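The Blue Towel Pages: Folding at the Big Table

Ellivora Home Notes, gallery 20

I have been meaning to put a folding gallery together since September, when the linen shelf at Nogueira finally got sorted and we found out how many ways there are to put away one towel. My grandmother folded in thirds and would hear of nothing else. My husband rolls (I have stopped arguing). I go in half and then in half again, long side first, and I smooth the cloth with the flat of my hand between folds, which takes a bit longer but makes a nicer pile at the end. Anyway, a plain light blue terry towel on a pale wood table is about as cheerful a thing as I can think of on a gray morning, so make yourself some coffee and have a look!
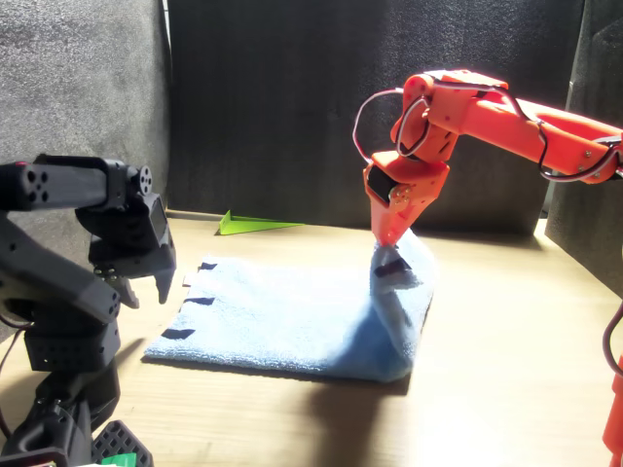 One part lifted into a soft ridge, the rest spread on the table. I do love the shadows terry makes. 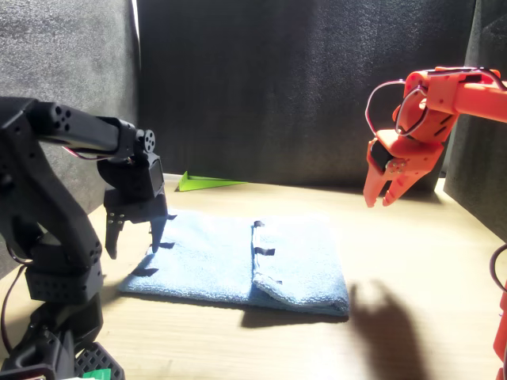

The same good light wood again. If you have a table with this much room, use it, and leave the bed for sleeping.
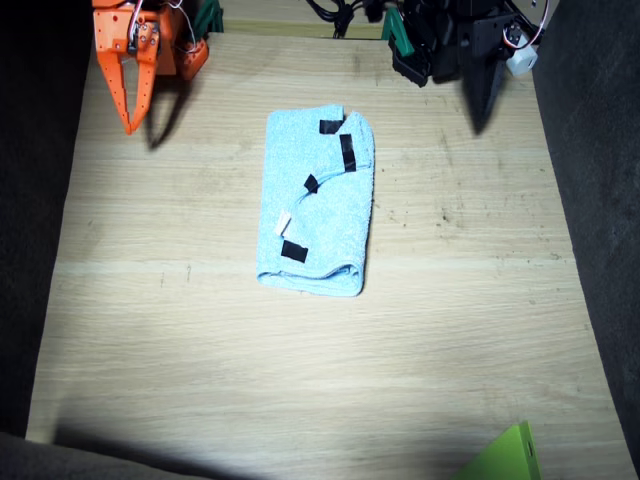
Folded to a tidy rectangle, with the bottom edge nice and round and the little white tag showing at the side. 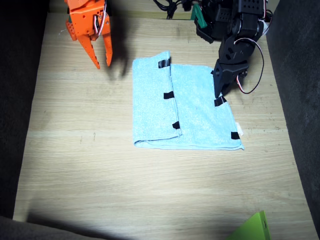
The left half brought over toward the right, with a single layer still reaching out past it.

Leire Montes wrote in to say that she gave up on halves years ago, because her shelf in Plurnmont is only 41 centimeters deep and a towel folded that way hangs over the front like a tongue. She does thirds the long way and then one fold across, and she puts the rounded side facing out so that a person can pull one without bringing down the whole stack. She also thinks I am too hard on rollers, and that rolling is fine for hand towels in a basket. Well, all right, for hand towels!

I tried her thirds on my own shelf and they do stand up straighter, though thick towels fight you on that last fold. The Gostex ones I bought for the guest room are the worst for it, lovely as they are after a bath. Press down and count to five before you let go, and put the heaviest ones at the bottom of the pile.

Next gallery will be pillowcases, and then fitted sheets if I can face them. Send your own shelf measurements in the meantime, and tell me which way your family folds.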